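Casa e Família > Organização > Brinquedos

Como guardar comidinha de brinquedo num apartamento que já não cabe a comida de verdade?

gaveta_emperrada

Boa noite a todos. Minha filha fez cinco anos em dezembro e a família, sem combinar nada, resolveu que ela ia abrir um restaurante. Ganhou frutas, legumes, molho, pratinhos, escorredor, panelinhas, um frango assado que abre no meio e um fogão que apita. O apartamento tem uma sala que também é escritório, sala de jantar e, pelo visto, praça de alimentação.

Já tentei:

O baú da Hagedorn, comprado em promoção por R$ 268 (a promoção era de frete). Cabe tudo, e por isso mesmo ela vira tudo no chão para achar um morango.
Caixas com tampa empilhadas. Ela não consegue abrir, me chama, eu abro, ela quer a de baixo.
Saquinhos de tecido na maçaneta. A maçaneta caiu.

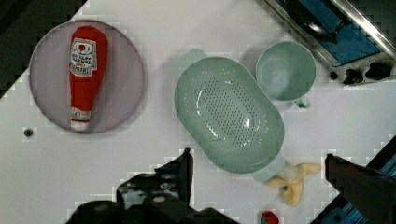
O que eu queria era um sistema que uma criança pequena conseguisse desarrumar e arrumar sozinha em 15 minutos, antes do banho, sem negociação sindical. Estante grande não entra, parede eu não posso furar (imóvel alugado, proprietário com memória excelente), e o armário do quarto está ocupado pelas malas e por uma esteira ergométrica que ninguém tem coragem de pôr à venda.

Também aceito opinião sobre doar uma parte. Ela percebe quando some alguma coisa. Sumiu uma berinjela em outubro e o assunto ainda volta no café da manhã.

7 respostas ocultas por falta de votos. Exibindo as mais úteis.

Gerd Rieger
Melhor resposta escolhida por quem perguntou

Tenho dois filhos e já passei pela fase do restaurante, da oficina mecânica e do consultório veterinário. O problema que você descreve é mais de profundidade do que de espaço. Criança procura brinquedo com os olhos. Se o recipiente é fundo, ela procura com os olhos depois de virar tudo no tapete.

Fiz assim aqui em casa e durou, o que em matéria de organização infantil é quase um recorde:

Primeiro, bandeja baixa no lugar de caixa. Uma que deslize debaixo do sofá ou da cama, com borda de uns quatro dedos. Meça a altura do sofá antes de comprar. Eu não medi, e tenho hoje uma bandeja muito bonita debaixo da pia.

Segundo, use os próprios brinquedos como recipiente. Tigelinha, escorredor, prato, panela, tudo isso guarda coisa. Fruta vai no escorredor, talher vai na panela, e o que não tem lugar fica no prato maior. A criança entende na hora, coisa que nunca aconteceu com as minhas etiquetas coloridas, que meu filho mais velho descolou e usou para fazer curativo no cachorro.

Terceiro, rodízio. Deixe metade em uso e metade guardada, e troque a cada 14 dias. Troque com ela olhando e deixando ela escolher o que "vai viajar". Brinquedo que viaja volta. Brinquedo que desaparece de noite vira berinjela.

Sobre o horário: 15 minutos é muito para a idade dela. Com meus filhos funcionava uma música inteira, e quando a música acabava o restaurante fechava. O que ficasse no chão dormia no chão. Pisei em várias coisas nesse período e recomendo chinelo.

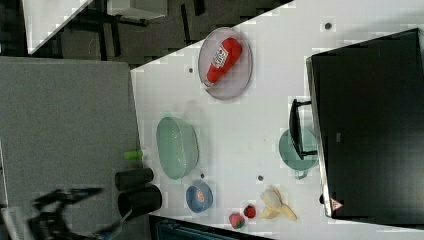

O cardápio do dia: ketchup no prato, dois morangos e uma banana meio descascada, tudo de brinquedo.

Quanto a doar, eu esperaria ela mesma perder o interesse por um grupo de peças. O fogão que apita é exceção. O fogão que apita pode ficar sem pilha ainda esta semana, e você não precisa comentar com ninguém.

Se for comprar a bandeja pronta, a Vomiletti tem umas de plástico rígido sem tampa que aguentam criança sentada em cima. Não são feitas para isso, mas aguentam. Fuja das de papelão forrado, que na primeira sopa imaginária com água real viram outra coisa.

Comentários

gaveta_emperrada: Medi o sofá agora mesmo, de fita métrica na mão e cara no chão. Cabe bandeja baixa, sim. Achei também a berinjela.

Gerd Rieger: Então metade do problema está resolvida. Devolva com alguma cerimônia.

mae_do_caio_e_da_lu: A ideia da música é boa, mas escolha bem. Escolhi uma animada e agora eles jogam os brinquedos dentro da caixa no ritmo. A distância.

tia.solange.artes

Oi, querida! Eu faria diferente, faria um feirão! Pega caixote de feira (o sacolão dá, é só pedir com jeitinho), lixa bem lixado para não ficar farpa, passa uma tinta à base de água e põe um do lado do outro no chão, encostado na parede, sem furar nada. Fica uma graça, ela brinca de feira e guarda tudo sem perceber que está guardando. Dá para pôr rodinha também, mas aí trava as rodinhas, porque minha sobrinha-neta atravessou o corredor dentro do caixote das verduras e quem abriu a porta do banheiro na hora fui eu.

A tinta que eu uso é da Trutville, a fosca. Seca rápido e o cheiro vai embora logo se você deixar a janela aberta. Duas demãos. Se quiser fazer letrinha em cima, tipo FRUTAS e LEGUMES, faz um desenho junto, que ela ainda não lê.

E não joga nada fora, não! Eu guardei tudo das minhas meninas e hoje as netas brincam. Tá certo que guardei na casa da minha irmã.

Comentários

gaveta_emperrada: Adorei a feira, Solange. Onde a senhora deixou os caixotes secando? Aqui só tenho a área de serviço, e ela tem o tamanho de um caixote.

tia.solange.artes: Na casa da minha irmã também.

Wagner_Praticidade

Vende tudo e compra um quebra-cabeça.

Comentários

mae_do_caio_e_da_lu: O senhor já montou um quebra-cabeça com uma peça faltando?

Wagner_Praticidade: Não tenho filhos.

Atualização de gaveta_emperrada

Voltando para contar. Fiquei com a bandeja baixa debaixo do sofá e um caixote só, pintado de verde, para as panelas. A bandeja acabou sendo uma da Hirko que minha cunhada usava para muda de tomate, lavei duas vezes e serviu. O rodízio está de pé, embora as peças que viajam tenham que ser levadas até o armário com despedida individual, e isso come boa parte da noite.

O baú da Hagedorn ficou com as mantas. A esteira continua onde estava. O fogão parou de apitar e ela disse que deve ser falta de gás, então por enquanto o restaurante só serve salada.

Tópico encerrado para novas respostas. Você pode marcar esta página como útil ou abrir uma dúvida parecida em Organização > Brinquedos.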